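Revised in March. Applies to a two-arm mobile base with wrist cameras and parallel grippers. For single-arm machines, skip step 6.

# Setting up a toy pick-up trial on a hard floor

Picking toys up off the floor is a useful chore to test, as it looks easy and isn't well covered by the usual table-top exercises. The objects are small, they lie at any angle, and the floor can't be moved to suit the machine. This page sets out how we run the trial at Vevel and how to read the results. It does not cover training the policy. For that, see Liesbeth Postma's notes on the Iltumum controller.

The short answer to the question most visitors ask is that a machine can do part of this chore, slowly, with a person nearby. The trial tells you which part.

## What you need

- A clear patch of hard floor, swept but not polished for the occasion
- One open tub, low enough for the gripper to clear the rim with a toy held
- A mix of toys: some wheeled, some soft, some with awkward outlines
- A stopwatch and a printed score sheet
- An emergency stop in the hand of someone who is doing nothing else

Do not use rugs in the first round. Fingers catch in the pile and you will spend the session on contact faults.

## Step 1: Set the floor height

Lower each gripper until the fingertips touch the floor, then raise it by 2 mm and store that height. Repeat at each corner of the patch. Household floors are rarely level, and a single value taken in the middle will cause scraping at one side and missed grasps at the other.

If the corner readings differ by more than the finger pads can absorb, fit a plane through them. The Tolau calibration script does this with the `--plane` option.

## Step 2: Check the floor pattern

Plain floors are easy. Stone, terrazzo and printed vinyl are harder, as a vein or a fleck can be taken for the edge of a thin object. Run the detector over the bare floor first, with no toys down, and note every false hit. Our first pass on veined flooring used 2914 frames and gave 158 false hits, nearly all of them on veins or specks of dirt.

Raise the detection threshold only as far as needed. If it is set too high, the machine will ignore small pale toys. Keith Tawhiri prefers to leave the threshold alone and reject anything with no measurable height. That works well if your depth sensor is good at short range.

## Step 3: Put the toys down

Drop them from knee height. Do not arrange them. A row of cars standing on their wheels tells you very little about a real playroom. Leave whatever lands on its side or its roof as it is.

## Step 4: Choose the grasp rule

Start with the simplest rule that could work: close across the narrowest part, as low as the floor height allows. Add exceptions only when the score sheet shows a need.

- **Wheeled toys, upright.** Grip across the body. Gripping front to back lets the toy roll away as the first finger makes contact.
- **Wheeled toys, overturned.** Grip the sides of the body and keep the pads off the wheels, which turn under load.
- **Soft or rounded toys.** Close at reduced speed and stop on force. Stopping on width will either drop the toy or squash it.

## Step 5: Run and score

A run ends when the floor is clear, when 1750 seconds have passed, or when the operator presses the stop. Score each toy as follows:

| Result | Points |
|---|---|
| In the tub, first attempt | 3 |
| In the tub, later attempt | 2 |
| Lifted, then dropped | 1 |
| Not lifted | 0 |

Record any help given by hand. A nudge of the toy counts as help. Paora Ellery found that leaving nudges out of the record raised the apparent score enough to hide a real fault in the approach angle.

## Step 6: Add the second arm

Run with one arm until the scores settle, then enable the other. Give each arm its own zone and a shared strip between them, and allow only one arm in the strip at a time. The wrist camera on one side will often have the opposite arm in view, so mask it using the joint positions before passing the image to the detector.

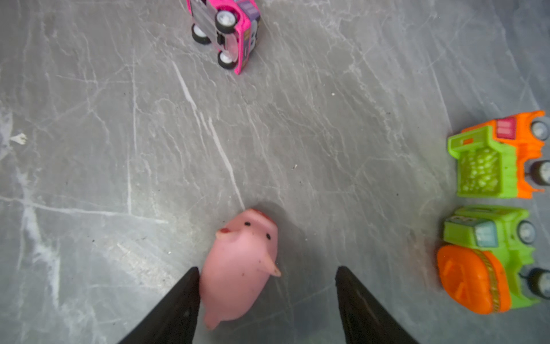
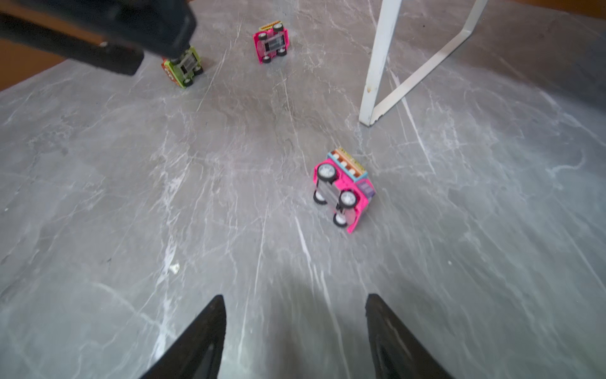 Machines are still some way from being left alone with this chore, and the main reason is variety. A policy tuned on one shape tends to fail on the next. The pink pig between the fingers in the first view has a rounded body with few flat faces, so it comes under the soft or rounded rule. The three cars in the second are all upside down, and each needs a side grip that keeps clear of its wheels. Switching between the two rules has to happen without a prompt, and in our trials the choice of rule fails more often than the grasp itself.

## Known faults

**Toy pushed along the floor.** The approach is too shallow. Steepen it and check the stored height again.

**Repeated attempts at nothing.** Usually a speck of grit. Set a limit of two attempts per location.

**Slow first grasp.** The Evangelista planner builds its cache on the first call. Make one dummy call before starting the clock.

Score sheets go to Clem Maihi. Keep the raw logs for 96 days, after which they can be deleted.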